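December 25, 2024

Quiet day, so I'm finally writing up the Guvis retraining before I forget what I did. Short version: dropping the idle time helped, and a lot more than I expected!

The old Jiretti set had 104 folding demos, and I'd been feeding them in whole, including all the bits at the start where the gripper just hovers while whoever has it makes up their mind. The policy learned to hover too (of course it did). So last night I wrote a dumb little filter that drops any stretch where the fingers and the wrist both sit still, then retrained for 2000 steps with everything else left alone. Same seed, same crop.

Old model: 53 percent of grasps on the held-out cloth clips matched the human's grasp point. New one: 87. I ran the eval twice and got the same number, which made me feel better, though it's still only offline and I haven't put it on the Arwood arm yet. 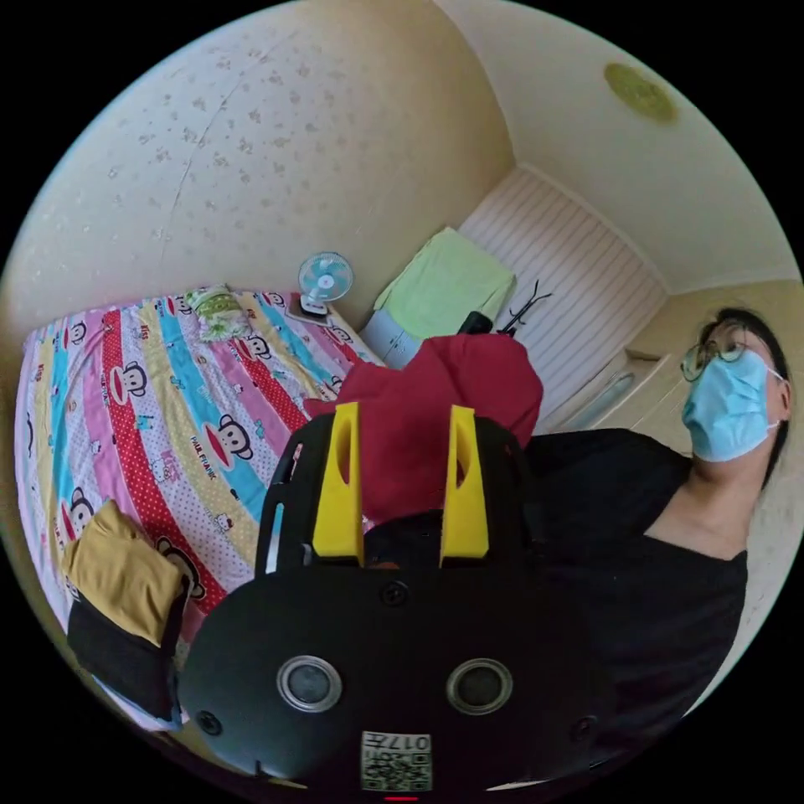 What still bugs me is crumpled fabric. The model wants an edge to grab, and if it can't find one it goes for the tallest fold and hopes. Bermúdez notes from October say the same thing about their towels, so maybe it's the labels and not us. I want to try marking folds separately from hems, even if it's only on a small batch.

To do: check the filter isn't eating slow, careful grasps (I think it ate a couple), rerun with a looser threshold, and copy the checkpoints off the scratch drive before it fills up again.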